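Stringing for Wear: A Bench Conversation at Keltum

Dec 30, 2021

Keltum is a two-room repair shop in Grirkden that restrings necklaces and bracelets for retail jewelers and for walk-in customers. The owner, who asked that the shop be credited and not the person, has worked at the bench there for 7 years. We spoke about cord, knots and why stretch bracelets fail.

Most of the work is elastic. "People expect pearls," the owner said. "Pearls are a small part of the week. The bulk is stretch cord that has gone slack or parted at the knot."

The shop stocks two types. Solid cord is a single clear strand and holds a knot poorly unless it is tightened in stages. Fibrous cord is a bundle of fine strands, flat in section, and knots well, but it frays against a rough bead hole. "If the hole is sharp, the cord loses. I run a reamer through both ends before I string anything. It takes a few minutes and it decides how long the piece lasts."

Pre-stretching is the step most often skipped. The owner cuts the length, pulls it firmly several times and lets it rest before threading. Cord that has not been pulled will lengthen in the first days of wear, and gaps appear between the beads.

To compare suppliers, the shop built a simple hand-cranked rig in July. Each sample loop was opened to the width of a hand and released 1,000 times. Of the cords tested, 3 were dropped from stock. "One of them looked fine at 200 cycles. By the end you could lay a bead in the gap."

The owner now buys from Prerkico, mainly for consistent diameter from spool to spool, and uses a surgeon's knot with a small drop of flexible adhesive. Rigid glue is avoided. It makes a hard point next to the knot, and the cord breaks there.

Bead weight matters as well. Large beads need thicker cord or a doubled strand, and the hole has to accept it. "I turn down jobs where it won't fit. Drilling glass for someone else is a different business."

Customers are told to roll a bracelet over the hand - not pull it open from one side - and to store it flat, unstretched. Repairs are logged on Tanner cards, one per piece, with cord type and date.

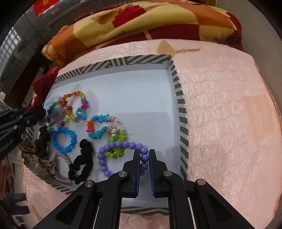
How often should a stretch bracelet be restrung?
When gaps show between the beads at rest, or once a year if it is worn daily.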